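Ticket: Login lockouts and strange admin sessions on the Himeck customer portal
Queue: Web security
Priority: High, lowered to Normal in March
Status: Resolved, watching

Opening note

Portal users started reporting lockouts a little after 7 in the morning. The message they get is "Too many attempts, try again later," and they swear they haven't tried at all. The help desk had 38 of these before lunch. Support reset a few by hand and the same accounts locked again within minutes.

Portal runs on the Kiltar CMS, with the Sterodlow login plugin in front of it. Hosting is with Zwahlen. No changes on our side since the January updates.

Update 1

Picked this up and I'm already enjoying it, because the logs are wonderfully detailed! Whoever turned on full request logging last fall, thank you, it saved me a day.

The login page is taking 4000 attempts an hour from a long list of addresses. Each address tries two or three times and then goes quiet, so our per-address limit never kicks in. The per-account limit does, and that's what the customers are seeing. So it's password guessing, spread out wide, with usernames that look like they came from our own public forum (display names there are the same as login names - more on that below).

First things done:
- Turned on the challenge page for any login without a known device cookie
- Changed the lockout from 30 minutes to a short delay that grows with each failed try
- Asked Zwahlen to turn on their rate filter for the login path only

Lockout calls dropped off nicely by late afternoon.

Update 2

Now the part I didn't like. While reading the admin log I found two sessions on the shared "webmaster" account at 3:12 and 3:40 in the morning. Both used the right password on the first try. Neither one came from the office network.

Killed every active session, changed the password, then took the account away completely. Everybody who used it gets an account of their own with a code from a phone app. I know that's a bit of a nuisance the first week, but look how much easier the log is to read when each line has one owner!

Checked for the usual leftovers after that. No new admin users. One file in the uploads folder ended in .php, which should never be there. Moved it out for study and blocked scripts from running anywhere under uploads. File compare against a clean Kiltar download showed no other differences, and I ran it twice with different tools to be sure.

Update 3

Question came in from accounting: does this mean the office desktops are infected too? Fair thing to ask. The webmaster password was saved in the browser on a couple of shared machines, so I'm treating those as suspect until they've had a full wipe. Please don't just run a scan and hand them back. New install from our own media, firmware update, then saved passwords stay off by policy.

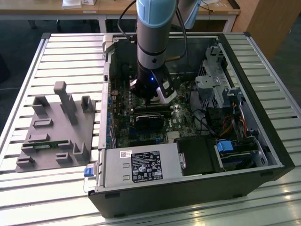
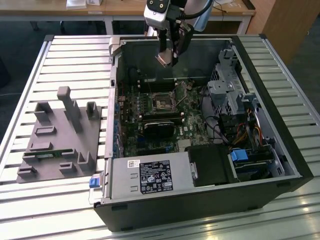

Desktop tower on its side, side panel off, in both pictures.

Update 4

Shared machines are wiped and signed off. The scan of the old drives did turn up a password-stealing browser add-on on one of them, posing as a coupon finder. That fits the 3 a.m. logins very well. I can't prove it's where the password leaked, but I'm happy to call it the likely source.

Also done today:
- Forum display names split from login names, all existing users moved over
- Sterodlow plugin updated (the old version told you whether a username existed, the new one gives the same answer either way)
- Minimum password length now 10
- Database password and mail keys replaced
- Backups tested with a full restore to the staging site, which took 22 minutes and came up clean on the first go. Very pleased with that one!

Update 5

Customer asked why she had to pick a new password when hers "was fine." Reply for the help desk to use:

"We found that someone was guessing passwords on our site. We have no sign that your account was opened, but we asked everyone to choose a new one to be safe. If you use the old password on any other site, please change it there too."

Feel free to soften it, but please keep the last sentence.

Update 6

Guessing traffic is down to 600 attempts a day and nearly all of it stops at the challenge page. Zwahlen's filter did block one real customer whose whole company shares an address, so I've added an exception for them and put it in the notes.

Still open, moved to separate tickets:
- Email alert when an admin logs in from a new place
- Remove the three unused plugins on staging
- Decide how long we keep the full request logs (my vote is 90 days)

Setting this to Resolved and leaving the watch on through the end of April. If lockouts come back, reopen this ticket and include the username and the time of the last try.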